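Care of the pale tabletops

Since May the study room on the ground floor at Tastevthorpe has had its new tables, and questions about how to look after them have been coming in through the front desk. The answers are collected in this item so that everyone using the room has the same information. Please keep it with your room notes.

The tops came from Furstead and are the light finish we picked from the sample box. Members who were here for the old dark tables will notice that the new ones need a different kind of attention. Dust hardly shows on them. Ink, coffee rings and the black scuffs left by rubber feet show up right away, and the sooner they are dealt with the better.

For everyday cleaning, use a soft cloth dampened with plain water and wrung out well. Wipe with the grain, then go over the same area with a dry cloth. Clean cloths are in the drawer under the printer, and used ones go in the bin beside it. Please don't use the kitchen sponges. The green side scratches, and we already have one table by the door that shows it.

For greasy marks, add a few drops of dish soap to a bowl of warm water. The Hemura cleaner in the supply closet may also be used, but spray it on the cloth and never on the table. Left sitting, it dries to a cloudy film that takes longer to remove than the mark did. The instructions say to wipe within 5 minutes, and that is worth following.

Pencil comes off with a white eraser. Ballpoint is harder. Try soapy water first, and if the line is still there after two tries, leave it and write the table number on the sheet at the front desk. Nail polish remover, bleach wipes and scouring powder should stay away from the tables altogether.

Hot drinks are still allowed in the room. There are 102 cork coasters in the cabinet, which is more than enough even on a full evening, so please take one. The same goes for plants and anything else with a wet base. Sewing machines, paper trimmers and other heavy equipment should be set on one of the felt mats. The mats roll up and go back on the shelf when you leave – please don't fold them, as the crease stays in.

Several people have asked about scratches that they could see from one seat and not from another.

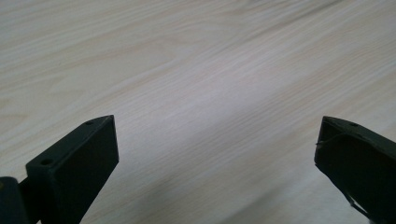 Light has a lot to do with it. A glossy patch of daylight can wash out the grain and hide a mark completely, and a shadow can make a clean area look gray or stained. Before reporting damage, move your chair or bend down and look along the surface from the side. If you can feel the mark with a fingernail, it goes on the sheet. If you can't, try the damp cloth first.

Variation in the pattern is normal too. Some areas have wide loops and arches, and others have narrow lines running close together. We have had two reports of "water stains" that were simply the pattern.

The room will be closed from 10 to 11 in the morning on the first working day of each month so the tables can be moved and the floor done underneath. The cleaning is handled by Piątek, the same firm that does the stairs. Please take books, chargers and cups with you the evening before. Anything left on a table will be put in the box at the front desk, where it can be picked up during opening hours.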